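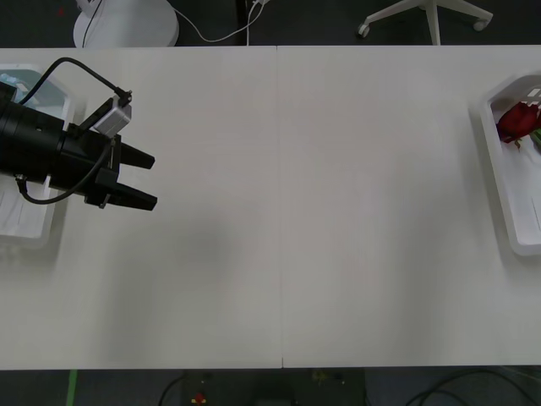
Tadholm Handover Kit, two-table version

Product code and price on request. Lead time 8 weeks. Ships from Friesen.

Quick version: this is the bench setup from our tray-to-tray work, sold as a kit so other labs can run the same test and get numbers they can compare with ours. Two tables, two trays, gripper mount, wrist sensor bracket, the object list and the eval scripts. No arm. Bring your own arm.

What it's for

Long transfers with soft or awkward objects. Pick from one tray, cross the seam, place in the other tray. Sounds easy. Most policies we tried did fine on blocks and fell apart on anything with a stem.

The method that goes with it is Felemitz. Short description: policy predicts a grasp, then a second small head predicts whether the grasp will survive the carry, and if the score is low the arm opens and tries again before it ever leaves the tray. Retry happens early, where it's cheap. That is the whole idea really. Code comes with the kit.

Results so far

Artificial rose, left tray to right tray, 48 trials each way of running it.

Baseline policy, no survival head: 30 of 48 placed.
With Felemitz: 41 of 48 placed.

Of the 7 misses, 5 were dropped on the way over and 2 were placed with the stem hanging over the rim, which we score as a fail. Some people don't. If you publish with this kit please say which rule you used.

Time per trial goes up. The retries cost a few seconds and on hard objects it can loop, so there is a cap (default 3 tries, change it in the config). We have not tuned the cap. If you do, send us what you find.

What did not help: a bigger image encoder. Spent most of June on that. Same score within noise, slower, took it out again.

What's in the box

2 white tables, matte top, same height, to be pushed together side by side
2 white trays
Gripper mount, black, with screws
Bracket for a wrist sensor, tilts up
Cable clips, bag of 30
Object set (rose plus 8 others)
Eval scripts and config on a USB stick, also on the download page

Not included: arm, gripper, wrist sensor, fixed camera, PC. We run a two-finger gripper with tapered jaws. Wider flat pads also work but you will squash petals.

Setup notes

Push the tables tight. The seam should run straight back to front. A step at the seam shows up as a shadow line and the older checkpoint reacts to it, newer one mostly doesn't.

Leave the middle clear. Anything left lying there gets picked up as an object.

Trays go at the outer ends, one left one right. Long side front to back. Mark the corners with tape if people lean on your tables.

Cables. Give the wrist cable slack, enough for a full wrist turn, then clip it. Then do a full turn by hand and look again. We lost a connector on a Wednesday evening run becuase the loop was too short and then had to wait for a new one.

Lighting: plain overhead is fine. Soft shadow from the arm is fine. Direct sun is not, the white top blows out and the trays vanish.

Calibration takes under an hour if the camera is fixed. Do not move the camera after. If it got bumped, redo it, don't try to nudge the numbers.

Known issues

White tray on white table is hard for depth. This is on purpose, but it does mean some sensors give you holes along the rim. There is a fill option in the config, off by default.

Script crashes if the trial name has a space in it. Fix coming.

The survival head was trained on our objects only. On heavy stuff it is too confident. Collect a small set of your own carries and fine tune, the readme has the steps.

Old Trisico mounts do not fit. Hole spacing is different. An adapter plate can be orderd seperately.

Options

Adapter plate for Trisico mounts
Spare trays, pack of 2
Extra object set
Dark tabletop covers, if you want the easy verison of the test

Questions

Technical stuff goes to Krishnamoorthy Raju, who wrote the eval scripts. Include your config file and the log from the failed run. Orders and quotes go through the sales form. Universities, put your department on the form or the quote goes out at the wrong rate.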